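Zuvik two-arm table cell: setup and maintenance FAQ

Which arm do I set up first?
Either. Home both, then park the one you are not working on with its gripper clear of the table. The Garkow controller refuses a tool calibration while both arms are enabled. 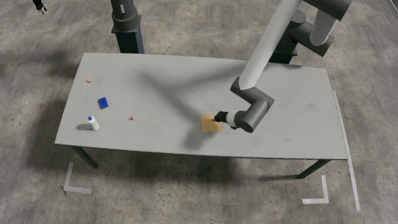
One arm working at the sponge, the other clear of the table.

How do I know the table has moved?
Check the legs against the white tape on the floor. If the table has been knocked, push it back to the marks and repeat the base calibration for both arms. The stored reach limit is 830 mm and is measured from the old position.

What height should the gripper approach from?
Point the fingers straight down, open them fully and stop above the part. Lower at 2 per cent speed until the pads are level with its middle, then save the point.

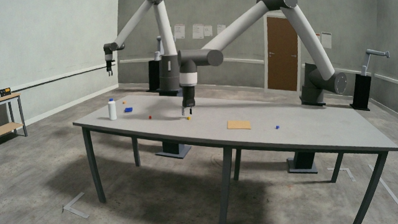 Bernd Ruppert: We save the point with the fingers closed on the part at our Birnenley site. It takes longer but we get fewer missed grips.

Both methods are supported. Do not mix them in one program.

Why does a small cube slip out as the fingers close?
Usually the wrist is rotated a degree or so from the part, and one pad touches early.
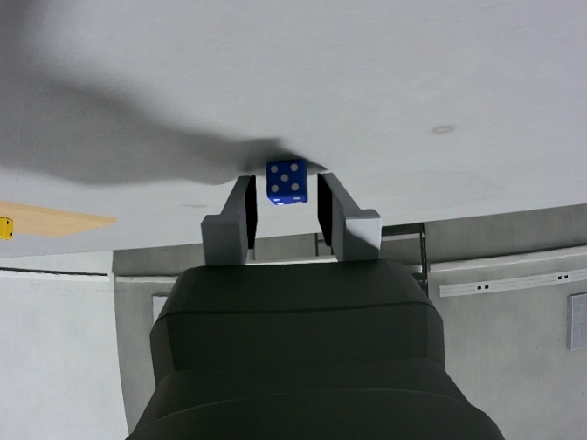 Run the wrist alignment routine and try again at low force. If error 751 returns, check the finger screws before changing any offsets.

When should the pads be replaced?
After about 1,674 grips, or sooner if an edge lifts.
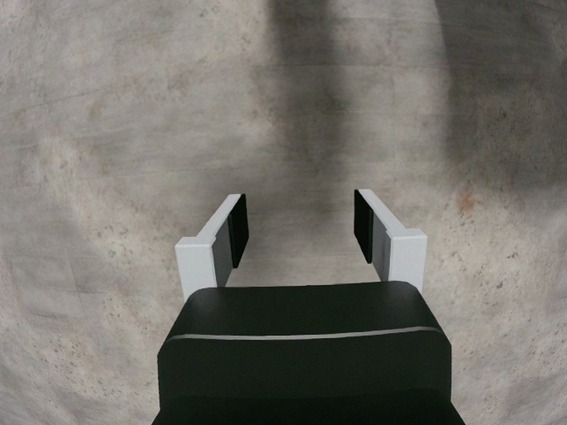
Pad changes are done with the arm stopped and the air off. Move the gripper out over the floor first – a dropped screw is easier to find there than under a fixture. Open the fingers wide, so that the black pads on their inner faces can be reached from the gap. Replace both together. Mészáros pads fit without trimming.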